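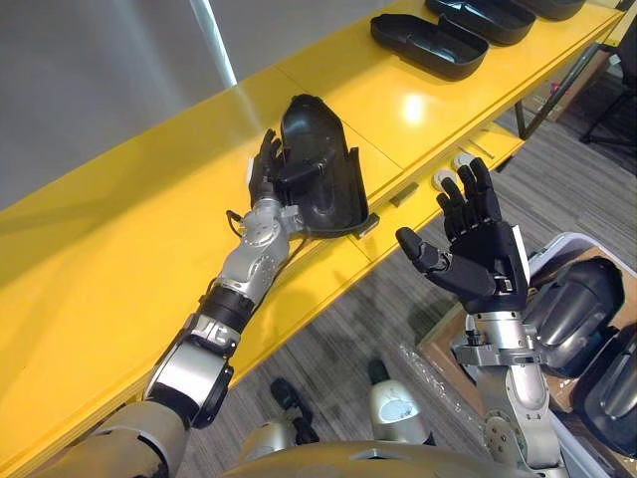 *Fig. 1. Curved black cover, held over the yellow table.*

## 6. Adding records to your Suro library

Section 6 covers recording an LP through the phono input and filing it in your library. For CDs and downloaded albums, go to Section 7.

### 6.1 Before you record

1. Brush the record and the stylus.
2. Connect the turntable to the phono input and attach the ground wire.
3. Open **Suro > Input** and choose **Phono**. If your turntable has a built-in preamp that is switched on, choose **Line** instead.
4. Play the loudest passage on the side and watch the meter. Turn the gain down until the red light stays off.

> **Caution:** Turn your speakers all the way down before you plug in or unplug the ground wire.

Quiet albums can be recorded low. You can raise the level later under **Edit > Level** without going back to the record. 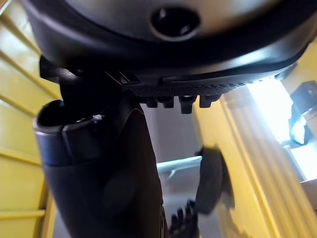

*Fig. 2. Gray housing from below, with circular recess.*

### 6.2 Recording a side

1. Press **New Album** and type the artist and title as printed on the spine.
2. Select **Side A** and press **Record**.
3. Lower the needle. Suro waits for sound and leaves the lead-in groove out of the file.
4. At the end of the side, lift the needle and press **Stop**.
5. Turn the record over, select **Side B**, and do the same again.

Recording also stops by itself after 40 minutes. For a longer side, change the limit under **Input > Time Limit** before you start.

*Note:* Live albums and records where one song runs into the next often come out as a single long track. Leave **Auto Split** off for these and place the track marks by hand.
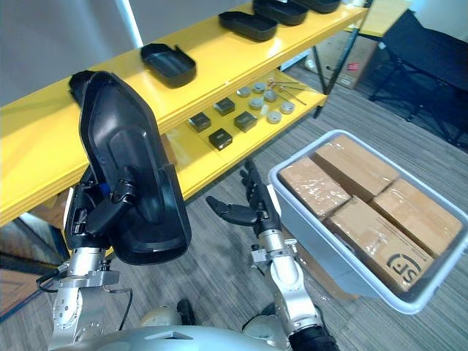

*Gisela Ehlers, with corrections from Hwa-young Seok*

### 6.3 Track marks and titles

1. Open the side and press **Find Gaps**. Marks appear wherever the music drops out.
2. Drag any mark that falls inside a song. A solo with long pauses will usually need this.
3. Click each track and enter its title.
4. Enter the players under **Credits**. Put one person on each line, with the instrument after a comma.
5. Press **Save Side**.

A musician who plays several instruments should have one line with all of them listed. If you make a new line for each instrument, the same name shows up more than once in the index.

Bonus singles and inserts go under **Extras**, not Side B.

### 6.4 Cover art

1. Scan or photograph the front cover and save it as a JPEG.
2. Drag the file onto the blank square next to the title.
3. Crop to the edge of the sleeve and press **Keep**.

For a gatefold, add the inside as a second picture. The first picture is always the one shown in the library – drag to change the order.
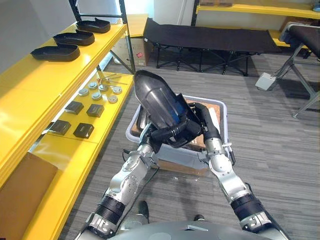 *Fig. 3. Black shell upright above the storage bin.*

### 6.5 If something sounds wrong

- **Hum:** check the ground wire, then move the power adapter away from the phono cable.
- **Thin sound, no bass:** the input is set to Line. Change it to Phono and record the side again.
- **One channel only:** swap the left and right plugs. If the silent side moves with them, look at the cartridge leads.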